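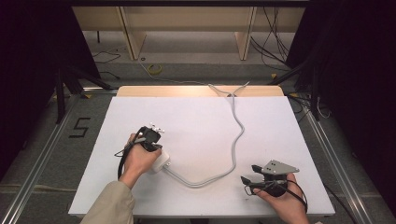 Letay Tufa wrote to ask whether a sourdough starter can be left alone while the family goes away for two weeks, or whether it has to be given to a neighbor like a cat.

It can be left alone, Letay, and please enjoy your trip! Feed it well, let it sit out for an hour or so, then put it in the back of the fridge with the lid resting on loosely. It will look gray and sorry for itself when you get home -- pour off the liquid, feed it, and give it a couple of days to come around.

Home | Classes | Flour & Grain | FAQ | Find Us

More questions we hear at the Clerstead shop

Which flour should I start with?

Whatever you have in the cupboard, so long as it isn't self-rising. A spoonful of whole rye does wake things up, and we sell the Gisby rye in small bags for exactly this, but plenty of our regulars began with plain all-purpose and never saw a reason to change.

My starter smells like nail polish. Have I killed it?

Almost certainly not. It's hungry, poor thing. Feed it twice a day for three days, keep it somewhere a bit cooler, and the smell should soften into something closer to yogurt. Pink or orange streaks, or any fuzz, are another matter, and then the whole lot has to go in the trash and you begin again with a clean jar.

Do you give starter away?

We do, and we love to! Bring a clean jar with a lid to the counter any morning. What you'll get is the Karagiannis starter, which came to us with the old bakery on Punley Street and has been fed every day that I've worked here.

How long does a new one take before I can bake with it?

Around two weeks in a chilly kitchen, sometimes less in summer. Wait until it doubles after a feeding and does so several days running. I know it's tempting to jump in early (I did, and we ate a lot of flat bread that winter, with soup mostly).

When do the beginner classes start again?

In May. Sign-up is at the counter or by phone, and aprons are provided.

This site uses cookies to remember your basket. Accept | Manage settings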